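Sim kitchen task, shelf placement keeps failing (Voltetti club)
Forum > Student Teams > Manipulation

khala
Okay so our club is doing the kitchen challenge in December and I'm on the "put the bottle in the open cabinet" task. We trained on 60 demos, all of them teleoperated by me and Erhan, mostly after practice when we were tired (I know, I know). It grasps fine. Then it goes up toward the shelf and the bottle clips the front lip of the lower board, over and over. 14 successes out of 60 rollouts. I'm using the wrist view plus one side view.

Wrist view from last night's run, with the sauce bottle in the fingers and both shelf boards above it:

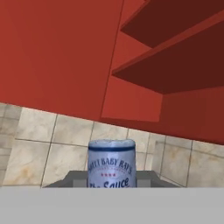

Necati Özkan: More demos. 60 is nothing for a placing task. We were stuck in the same spot last year and it went away once everybody on the team had to record a batch.

khala
How many did you end up with though? The lab machine is shared and I get it until 9 pm, that's it.

Necati Özkan
980. Spread over the whole team, so it wasn't that painful. Jornel has a replay script that throws out the bad ones for you.

tarik_t
Gonna disagree with Necati here. If it clips the lip every time, that's one consistent mistake, and a pile of new demos with the same habit in them will teach it the same habit. Go watch your own recordings. I bet you both lift and push forward at the same time. Lift first, stop, then go in. Re-record 60 like that before you sign up for 980.

Muammer Kocabaş
What tarik said, plus check your grasp height. If you grab low there's a lot of bottle sticking up over the fingers and you need that much more room under the next board. Also are you randomizing textures? Our policy got weirdly attached to one cabinet color.

khala
Textures yes, cabinet position no. And ugh, tarik, I watched ten of mine and I do cut the corner in most of them. Erhan's are better, don't tell him.

erhan_d
I can read this thread, Kha.

Necati Özkan
Fine, fix the motion, but I still say 60 won't hold up once the cabinet moves. You'll be back here asking.

khala
Redoing them tonight, lift then in. Training for 3000 steps first just to see if the clipping changes, then the long run. Will post numbers.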